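Normas para un robot de reparto en calle residencial sin acera

Foro de la comunidad Sustora > Robots de calle > Normas y buenas prácticas

Valentyna Dmytriv
2 de octubre de 2021

Hola a todos. Estamos redactando el procedimiento interno para un robot de reparto de la serie Moltano que va a circular por calles de viviendas. En varios tramos tendrá que ir por la calzada, pegado al bordillo, y no encuentro un criterio claro sobre velocidad y distancia a los peatones. El manual solo dice «adaptar la marcha al entorno», y con eso no puedo escribir una regla.

Las calles son de este tipo, con asfalto gastado, manchas de sol y sombra, césped hasta el borde y gente que puede estar de pie junto a la calzada:

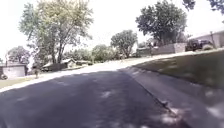 Uliana Maksymiv
Lo primero es preguntar al ayuntamiento si el robot puede ir por la calzada. En muchos sitios la ordenanza lo trata como peatón y en otros como vehículo, y de eso depende todo lo demás. Nosotros, en Flutavside, fijamos 4 km/h como máximo junto al bordillo y parada completa si alguien pisa la calzada. Una persona quieta en la hierba cuenta como persona que va a cruzar. Las sombras de los árboles dan falsos obstáculos, así que exigimos 300 pasadas supervisadas por tramo, repartidas en distintas horas. Guardad el registro de cada parada.

dovhaniuk_474
Ponle una banderita alta y luces y ya está, los coches lo ven.

Uliana Maksymiv
La bandera ayuda, pero no sustituye a la evaluación de riesgos. Tiene que estar por escrito y firmada antes de la primera salida, y hay que revisarla cuando cambie el recorrido o el software. La nuestra es de marzo y ya lleva dos revisiones.

Valentyna Dmytriv
Gracias. Mañana llamo al ayuntamiento y pregunto también por el seguro.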